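Workshop notebook, paint bench
28th November

Size and ground for the Badodel flats, second try.

Continued from the page with the brown stain. The first try was in July, and I wrote then that the canvas was "good enough". It was not. After the summer in the Haugland store two of the flats have a ground which comes off as powder when I pass my sleeve over it, and one has gone slack in the lower corner so that it moves when the door opens. I have brushed the powdery ones down and started again from the size.

Glue is the Zirnonus pearl glue, the old bag, rolled closed with a clip. It smells as it always smells. I weighed 294 g into the enamel pot and covered it with cold water, with enough water over the top that the pearls could swell. In July I did not soak long enough and there were hard grains on the bottom, which I then tried to melt with more heat, and I believe this is where the strength was lost. Now I left it up to 90 minutes and stirred when I passed by. The pearls became soft all through. I cut one with the knife to look at the centre and there was no hard point.

Heating in the double pot, low ring. It must not boil. I took it off when the surface began to make a thin skin at the edge, and strained it through the stocking into the bucket, then made it up with warm water to 10 litres. For the canvas from Bivdale this is a little strong. The Bivdale cloth is closer woven than what we had before and it does not drink so much. But I prefer to have it a little strong and put it on thin.

Finger test: thumb and finger together, open slowly, it should pull slightly and then let go. It did. A spoonful left on a saucer on the window sill made a weak jelly, like a dessert which you would send back to the kitchen.

Sizing: wide brush, from the centre out to the edges, and no going back. I did the crossbar side last. Please remember, colleagues, not to lean on the brush over the rails. You can see the line of the rail afterwards in every colour you put on top, and in side light it is terrible. I have done it myself on the tall flat and I will have to live with it or hide it behind the curtain.

The slack corner: I pulled the tacks at the bottom and on the side, up to the first rail, and stretched again by hand before the size went on. It is tight now like a drum, but it was the tightening of the wet size which did most of this work. I am not sure it stays. I put a pencil cross on the back of that flat.

Still on the long table, props side: 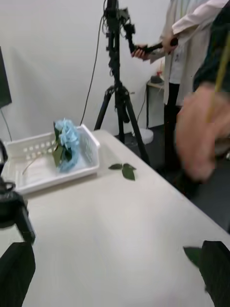
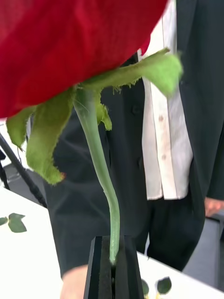
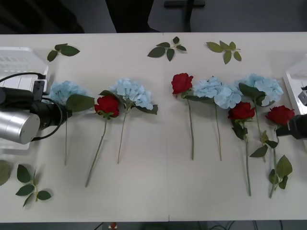
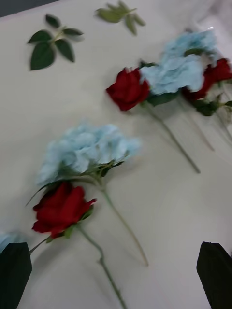

Artificial flowers, props side. Fourth picture: red roses, pale blue hydrangea heads and loose leaves.

Ground. Whiting into the warm size, not the size into the whiting. I know that the sheet on the wall says the other way. I tried both in cups and the way on the sheet gave lumps which I could not break with the spoon. I let the whiting sink by itself and only then stirred, slowly, so that there was no foam. Foam gives the small holes like in a pancake, and they do not close again. I added a little yellow ochre to take away the cold look. The first coat went on while the bucket was standing in hot water. When it cools down the brush starts to drag and you should stop and warm it, even if there is only one corner left. I did not stop in the one corner. It is the upper left of the door flat and it is rough.

Colour test strips, for the wall of the Badodel room:

Grey-green, wet: too dark, nearly like a school board. Dry: very near to the model. I would not touch it.

Warm grey: dries much lighter than I expected, almost chalk. More umber, or a second coat. I have put the second coat on the right half of the strip only, so that we can compare.

Brick colour for the chimney: dries pinkish. I do not like it. Perhaps the red earth in the new tin is not the same as the red earth in the old tin, although the label is the same. I will scrape out the old tin and try once more before we buy anything.

All the strips hang on the line by the sink with their recipe on the back in pencil. Please do not write with a ballpoint, it comes through the paint.

Rub test with a dark cloth on the first flat, when it felt dry: a light dust on the cloth, and this is normal, but nothing like July. The bend test on the offcut gave fine cracks only where I folded it quite sharply. For flats that stay on frames I accept this. For the cloth which must be rolled I would not, and there I would take a weaker size and a thinner ground, or no ground at all.

Left over: less than half of the bucket of size. It is in the fridge with a lid and the word GLUE in large letters. Please use it soon. If there is grey fur on top, throw all of it away and do not only take off the top.

To do: second coat on the door flat, sand the rough corner lightly first. Wash the stocking. Look at the pencil cross flat again and press in the corner with the palm. Buy whiting, the bin is nearly at the bottom. Ask at Haugland whether the store can be kept drier this winter, or if we may put the flats on battens away from the outside wall.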